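Minutes of the Spring Meeting
Hunness Sewing and Mending Circle
8 May 2024, Baudry Hall, upstairs room

The meeting opened a few minutes late so that everyone could get tea. The minutes of the last meeting were read and accepted with one correction: the spare irons are kept in the tall cupboard, not the low one.

1. Mending days

What a spring it has been! Members mended 195 garments over the season, a record for us by a long way. Jeans and winter coats made up most of the pile, and there was one very large tent that took up both cutting tables for an afternoon. The thank-you cards were passed around and are now pinned up by the door.

Members agreed to keep the mending days going through the summer. The Gronach library has offered its reading room again and we were delighted to say yes. We will need to bring our own extension cords, as the wall outlets there are all on one side.

2. Hand stitching evenings

The beginners' evenings have been full, with 16 people at the last one. Several of them had never threaded a needle before, and they went home with a proper hem and a button that will stay on. The group would love to add an evening on stitches from other crafts and trades – sailmaking, bookbinding, saddlery, surgery – and there was a lot of happy talk on this. Members who sew leather offered to start us off. It was agreed to put the evening on the fall program and to ask for ideas on the sign-up sheet.
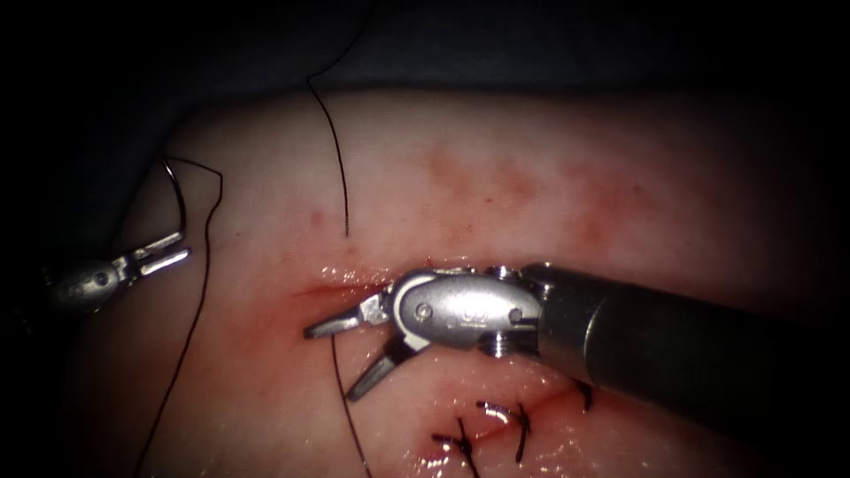
Stitching in progress.

It was also agreed that beginners should be given cotton thread to start with and move to silk later. The silk tangles, and people lose heart. One member pointed out that shorter lengths solve most of this, and asked that the handout say "fingertip to elbow" in large letters. Agreed.

3. Thread and supplies

We are down to the last box of gray and have far too much lilac. An order will go in to Drena for black, navy, gray and cream, plus a few spools of the heavy thread for bags. Members who tried the sample spools from them were very happy with how smoothly they ran through the machines, and the navy matched school uniforms better than anything we have had before.

The needle tins have been sorted by size, a huge job, and a big thank you was given from the floor. Please put needles back in the right tin. Bent ones go in the jar by the sink.

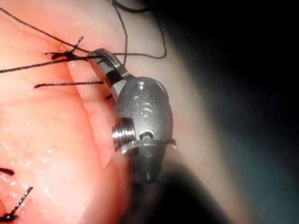 The price of the heavy thread has gone up a little, but we use it slowly and the meeting was happy to pay it. Bobbins were left for another day.

4. The community quilt

The quilt is coming along beautifully. All the blocks from Gronach are in, and the border fabric was voted on by a show of hands. The dark green with the small leaf won easily. It will be pieced over the summer and hung at Baudry Hall in August. There is still room for 2 more blocks along the bottom row if anyone would like to make one, and new members are warmly invited to try.

The quilting frame needs a new clamp. A member has one in the garage and will bring it.

5. Money

The grant of 2000 dollars has come through, to loud cheers. It will go toward servicing the machines, a good steam iron and better lamps for the upstairs room. Prices for the lamps will be brought to the next meeting.

6. Questions from the floor

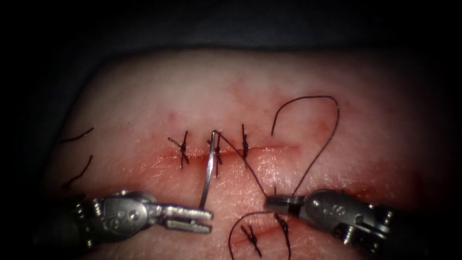
Can people bring their own mending to the beginners' evenings?
Please do, as long as it is clean and small enough to hold in your lap. Zippers should wait for a mending day, when the machines are out.

7. Other business

The lost scissors with the orange handles have been found. The window by the cutting table sticks and has been reported again.

The next meeting will be in August, same room, after the quilt is hung. Cake sign-up is on the door.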